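# How do I get trial exhibits in a public corruption case when the docket only shows the exhibit list?

I am trying to assemble a complete record of the Lostetholm Paving bribery trial in Plernov County (state court, jury verdict, two county officials and the company convicted). The online docket in Gusorus shows the charging document, the motions, the verdict forms and an exhibit list of 288 entries. None of the exhibits can be opened. Clicking an entry returns "Document not available for remote viewing."

What I have tried:

- Searched by case number and by party name. Same result.
- Emailed the clerk's general address on Mon 24 January. The reply said exhibits are "not filings" and gave no further instructions.
- Sent a public records request to the prosecutor's office. Denied under the exemption for open investigations, although the trial is over.

I mainly want Exhibit 41 (payment ledger) and the recordings that were played to the jury. Sentencing is set for February. Are exhibits public after a verdict, and who holds them?

---

## Accepted answer

The clerk's wording is correct but incomplete. An exhibit that was admitted into evidence is normally part of the court record. It isn't filed on the docket the way a motion is, so it doesn't get a docket image. The Gusorus list is an index and nothing more.

Three categories matter:

1. **Admitted exhibits.** Received in evidence and available to the jury. Presumptively public unless the judge sealed them.
2. **Marked but not admitted.** Given a number, never received. Access is much weaker, and many courts return these to the party on the last day of trial.
3. **Demonstratives.** Charts and slides used during argument. Often not kept at all.

Check the status column on the list first. In the export view it is a separate field, coded A, M or D. If Exhibit 41 is coded A, write to the exhibit custodian of the trial division. The general clerk address goes to the front counter, and the counter does not control the exhibit room.

The letter should state:

- case number and trial dates
- exhibit numbers, individually
- whether you want inspection or copies
- that the request is made under the court rule on access to court records

The last item decides which procedure applies. A public records statute usually covers executive agencies. The court has its own rule, with its own deadlines and its own appeal. Citing the wrong one is the most common cause of a form denial.

Recordings are handled separately. If the audio was admitted on a disc or drive, the custodian can play it for you on site or make a copy if you supply blank media. If only a transcript was admitted and the audio was played as an aid, the audio may still be with the prosecutor, and you are back to the statute.
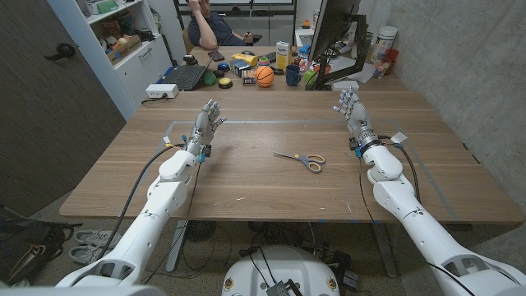
**Can the court destroy or return exhibits before I get to see them?**

Admitted exhibits in a felony case are kept until the time for appeal has run, and longer if an appeal is filed. After that the clerk sends the parties a notice of disposition and may return or destroy the material. Ask the custodian for the retention date in writing.

Regarding the prosecutor's denial: the open investigation exemption can outlast a verdict if there are uncharged persons or a pending sentencing. It does not reach back to seal something already shown to a jury in open court. Appeal the denial on that ground only, and limit the appeal to the admitted exhibits. A broad appeal for the whole investigative file will probably lose, and the narrow part may be lost with it.

If an exhibit is sealed there must be an order on the docket saying so. No order, no seal. If there is an order, you can move to unseal as a nonparty. Expect the judge to consider redaction of account numbers and home addresses before anything else.

---

## Answer 2

Adding cost data from a comparable request in the same courthouse (the Evangelista contract case, different judge).

The admitted paper exhibits came to 1110 pages. The custodian quoted copies at the per-page rate and required prepayment. Inspection was free. I inspected first, flagged 900 pages as duplicates of invoices already attached to motions, and ordered the remainder. Attachments to motions are in Gusorus and can be downloaded, so compare the two sets before paying for anything.

Phone cameras were allowed in the inspection room when I was there. Ask in advance, as the standing order on devices gets revised.

Also order the transcript of the charge conference and any sidebar on the ledger if the exhibit went in redacted. The court reporter sells those directly and the clerk can't waive the fee.

> **Comment:** Was the ledger in your case native or printed?

> **Comment:** Printed. The spreadsheet was offered on a drive as Exhibit 2 and withdrawn the same day. Only the printout was admitted, so only the printout was available.

---

## Answer 3

just wait for sentencing, the state attaches everything good to the sentencing memo anyway. worked for me on a zoning case

> **Comment:** Sentencing memos are filed under restricted access in some divisions. Check the local rule before relying on this.

> **Comment (original poster):** Status column shows A for 41 and for four of the recordings, M for the rest. Letter to the custodian sent. Will update when there is a response.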